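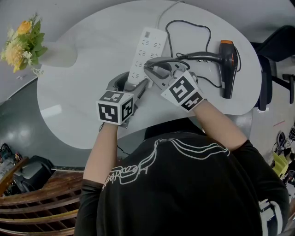

Slide 2: Start with the plug

Good morning, and thank you all for giving up part of a Sunday in August for the Totutik home talks. (Pause, let the back row sit down.) I want to begin with the hair dryer, the thing we all plug in half asleep. Hold the plug by its body, never the cord, and push it straight in until it sits flat. Keep the power strip up where you can see it, well away from the flower vase!
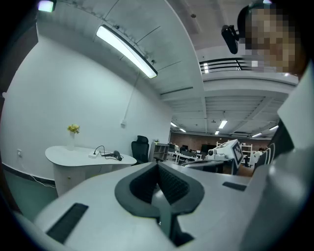 Slide 3: Putting it away

Loose coils, please, and never tight around the handle. Ask who wraps theirs. (Hands up, I used to as well.) Then on to questions.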